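About Konus

Konus is a small language school on the second floor of the old post office building in Plernulberg. We teach French, Arabic and Japanese to adults, in the evening and in the early morning before work. The school opened with one classroom and a borrowed blackboard. We now have 3 classrooms, a reading room and an office that doubles as the place where everyone leaves their umbrellas.

How we started

Baptiste Texier was teaching French at his kitchen table when Abdelilah Samir, one of his students, offered to teach Arabic to the others in exchange for his lessons. That went on for two winters. When the group no longer fit in the kitchen, the two of them rented a room from the Tahiri bakery downstairs and put a notice in the window. Itsuki Sekiguchi joined the following May and set up the Japanese program, which is now the largest of the three.

The name came from the bakery as well. The first room had a steep sloping ceiling that students called the cone, and the name stuck in a slightly changed form.

What we teach

Every language is offered at beginner, intermediate and advanced level. Classes are capped so that each student speaks several times in every lesson. Last year 205 people enrolled, and 81 of them had been with us the year before. The oldest course still running is Abdelilah's advanced Arabic reading group, which is working its way through short stories and a good many newspaper columns.

We do not prepare students for one particular exam. If you need a certificate for work or for a university, tell us when you sign up and your teacher will go over the format with you. Most of our students come for other reasons: a grandparent they want to write to, a move, a spouse's family, a book they would like to read without a translation.

How classes work

Morning classes start at 7:15 and finish in time for the 8:40 bus. Evening classes run from 6:30 to 8:00. Beginners meet twice a week and everyone else once. Homework is short and is always gone over in class – please do it, even badly. 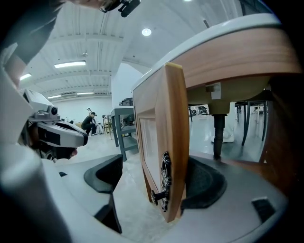 We ask new students to come in for a short talk before their first lesson. Ehab Abdelaziz handles these and will place you in a group. People who studied a language years ago often sign up for the beginner level and are moved up after a week or two, and the talk saves them the trouble.

The reading room

The reading room is open to all enrolled students during class hours. Books can be borrowed for a month at a time. Write your name and the title in the green notebook, and cross it out when you bring the book back. The Kimow collection of graded Japanese readers, 51 volumes, stays in the room.

Who to contact

Hatem Hamdy runs the office and answers questions on fees, schedules and refunds. The office is open from 4:00 until the last evening class ends. New beginner groups start in September and January, and the other levels take new students whenever there is a free place.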